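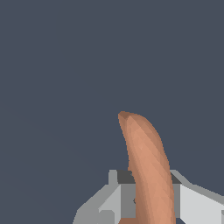 Tan, curved, pointing up and a bit to the left.

22/05/2026

Day eight without sugar in my tea and I have become unpleasant company, mainly to myself. The dentist in Ostenwood said "cut back" and I heard "quit", which is how I hear most things. Walked down to Hegedűs at lunch to look at the poppyseed rolls through the glass. Did not go in. Went in. Bought rye bread, like a widow in a novel.

Home to find the council had written again about the hedge. It is now 30 centimetres over the permitted height, up from whatever it was in January, when they last sent someone to admire it. I don't dispute the figure. I dispute the tone. "Your vegetation" is a hard phrase to receive before you've got your shoes off. The shears are in the shed, the shed key is in the blue bowl, and the blue bowl has not been seen since I painted the hallway. I could buy new shears. I could also move to Pretby, where by all accounts they let a hedge live its own life.

Spent the afternoon on the jigsaw, 744 pieces according to the box, an odd number to settle on, as though someone ran out of harbour. I have finished the boats and the colourful awnings. What remains is sky, and all of it grey.
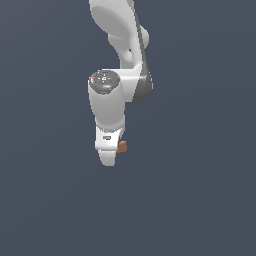
White, on a dark grey background.

Rang Mandico about the kettle. They kept me on hold for so long that I made a cup of tea in a saucepan, drank it (no sugar) and washed the saucepan. The recording told me my call was important in a voice that had plainly never met me. When a human arrived he asked whether I had tried descaling it. I said yes. I have not tried descaling it. I have owned that kettle four years and the inside looks like a cave people pay to visit. He's sending a form.

Rain after tea, proper rain, so the hedge got a drink and will be taller by morning. Put the bins out in my dressing gown and met the neighbour doing the same in his. We nodded like ambassadors.

Read up to page 94 of the library book and realised I'd read it before, some years ago, and hadn't liked it then either. I'll keep going. I can't remember who did it.

Must ring about the gutter. Vinegar for kettle. Find bowl.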